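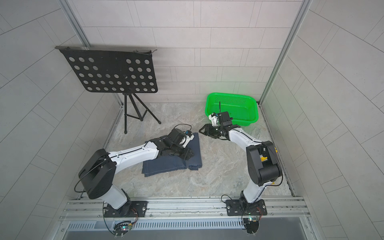

Black music stand, pale grey tile.

I stopped playing clarinet at the end of high school and started again last winter. A few people have asked how it's going, so I'm writing it down in one place.

The instrument is a Karov student model, bought used in Ostmont for $250. It came with a cracked mouthpiece cap, a swab and one reed that I threw out. The pads on the lower joint leaked and I spent two weeks thinking I'd lost the ability to play anything below the break. The repair shop replaced four pads and the low notes came back the same afternoon. If you're buying used, get it looked at before you decide you're no good.

I practise in the early evening for half an hour, sometimes less. Mornings would be better for my lip, but the neighbours on the other side of the wall work nights and I'm not going to do that to them. Long tones first, then scales, then whatever's in the folder. Long tones are as dull as I remembered. I skipped them for most of February and my sound went thin and buzzy, so they're back in.
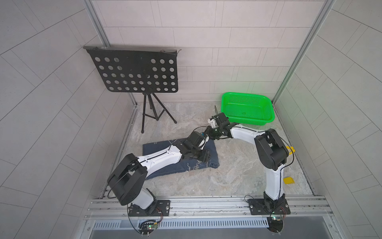
The break is still my worst problem. Going from A to B in the middle register means putting down nearly every finger at once, and if one of them is a bit off the hole you get a squawk. At sixteen I could do it without thinking. Now I have to leave my right hand down on the A and move only what needs moving, very slowly, with the metronome at 63. I've been at that speed for a month. I tried it faster and it was fine going up and terrible coming down.

For material I'm using the Wyss studies, the same book I had as a kid, in a newer printing with a different colour cover. Number 14 has a misprint in the third line that was there in my old copy too. I also picked up a set of easy duets, which I can't really use yet on my own, though the lower part makes decent sight-reading.

I pay for the Netico tuner on my phone. The free version is enough for most people. I wanted the drone, which holds a note while you play against it, and that has done more for my tuning than watching the needle. My throat G is sharp and always has been. Adding a couple of right-hand fingers brings it down, and I'm trying to make that a habit.

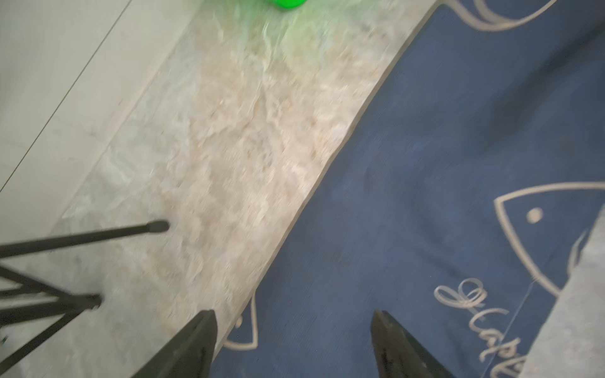 White fish on a dark blue rug, with the feet of a black stand nearby.

Reeds cost more than I expected. A box of ten is most of a week's lunches and three of them will be duds. I number them in pencil and rotate through four at a time. In the dry months they warp, so they live in a small plastic case with a humidity pack. I've gone back down to a two and a half after trying to be brave with threes.

The Ostmont community band takes new players in September with no audition. I went to sit at the back of their spring concert – mostly marches, one film medley, and a slow piece with a long low clarinet line that I would love to play. The third clarinets looked relaxed. I could cover those parts now if the tempo was kind.

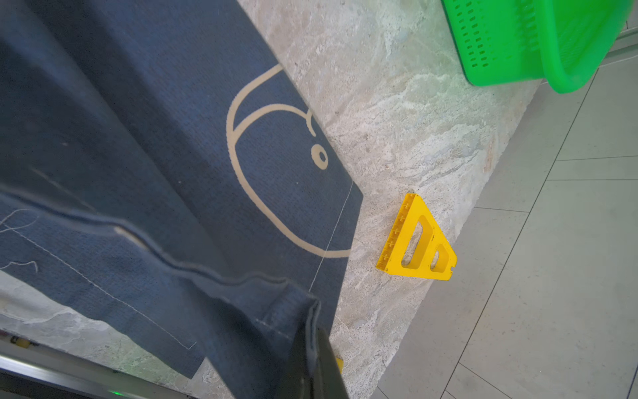 Before September I'd like to have all the major scales up to four sharps and four flats, over the break, without stopping. I have six of them. E major is the one I avoid, so it goes at the top of the page next week. I also need to play for longer at a stretch. A rehearsal there runs two hours with a coffee break, and my lip gives out at forty minutes. I'll post again after the first one, if I go.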